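Andum Community Rooms: Frequently Asked Questions

How do I reserve a room?
Reservations are made through the online form or in person at the front office. Submit your request at least 2 weeks before the date you need. The office confirms each booking by email, and a booking is not final until that message has been sent.

Which rooms are available?
Three rooms may be reserved: Morkon, Koltis and Cuervo. Morkon is the largest and seats 144. Koltis is suited to classes and talks. Cuervo is a meeting room for up to 29 people. White rectangular tables are provided at no added charge. 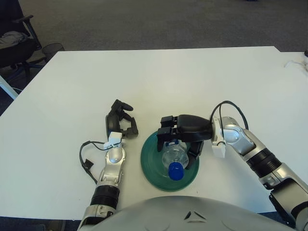 What does it cost?
Nonprofit groups based in the county pay no room fee for weekday daytime use. All other groups pay the hourly rate shown on the form. A refundable deposit is required for evening events in Morkon.

Do I need insurance?
Insurance is required for public events with paid admission. Please send a copy of the certificate with your request.

May we serve food?
Cold food and drinks are allowed in all rooms. Hot food may be served only in Morkon, which has a kitchen. Open flames - including candles - are not permitted anywhere in the building.

How should the room be left?
Wipe down the tables, remove all tape and take your trash to the bins by the rear door. Tables may be moved during your booking but must be returned to the layout posted on the wall.
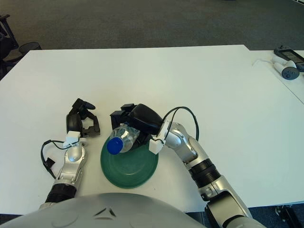
Can I cancel or change my booking?
Changes may be made without charge until 48 hours before the start time. Deposits for later cancellations are kept by the office.

When does booking open for next year?
Requests for the coming year are accepted from October. Groups with a standing booking must apply again.

Whom should I contact with other questions?
Please write to Katherine Quispe, Bookings Manager, at the front office. Replies are normally sent within two working days.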